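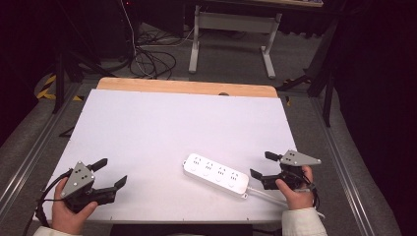
Unit 6: Power Strips and Cord Management at the Workbench
Course notes, Bartosz Szewczyk

Reading before class: the Zulura bench handbook, section on temporary wiring. Bring the load worksheet from Unit 5, filled in.

1. What a power strip does

A power strip takes one wall outlet and divides it among several devices. It does not add capacity. Everything plugged into the strip draws through a single cord and a single plug, so the loads have to be added together before you compare them with the rating on the label.

The strip for this unit is white, with four outlet groups in a row along the top, a round button at one end and the cord leaving from the other. Keep that layout in mind when you place a strip on a bench. The button end should face the person working. The cord end should face the wall.

2. Terms

Load: the power a device draws while running, in watts.
Rating: the most the strip is built to carry, printed on the label.
Strain relief: the short sleeve or molded collar where a cord enters a housing.
Daisy chain: one strip plugged into another. Not allowed in any of our rooms.

3. Worked problem

A student at the Alau bench wants to run a bench lamp and supply drawing 275 watts together, and a small heat tool drawing 445 watts. All of it goes on one strip.

275 + 445 = 720 watts

On a 120-volt circuit, divide 720 by 120. The current is 6 amps. A strip rated at 15 amps will carry this. Now repeat the problem with a second heat tool of the same size and write down the new current. Show the division.

4. Checking a strip before use

Leave it unplugged for all of this.

Read the label on the underside. If it is missing or can't be read, put the strip in the red bin.
Look into each outlet for dark marks or anything stuck inside.
Run the full length of the cord through your fingers. Stop at any nick, flat spot or stiff section.
Bend the cord gently at the strain relief. The inner wires should never show.
Look at the plug blades. Bent blades are not to be straightened with pliers.

5. Placing it

Set the strip flat near the back of the bench, clear of the area where you solder or cut. Let the cord drop straight down the side nearest the outlet. It should not cross a walkway or go under carpet. Take up extra length in wide loops with a fabric tie. Do not wind it tightly around the strip.

Large adapters go in the end outlets first. If one blocks its neighbor, leave the neighbor empty.

6. For next time

Finish the second half of the worked problem and problem 7 on the worksheet. Żak bench and Sirkska bench groups will trade inspection sheets at the start of class, so write clearly. The unit comes up again in the November practical, where the checks in section 4 are done without notes.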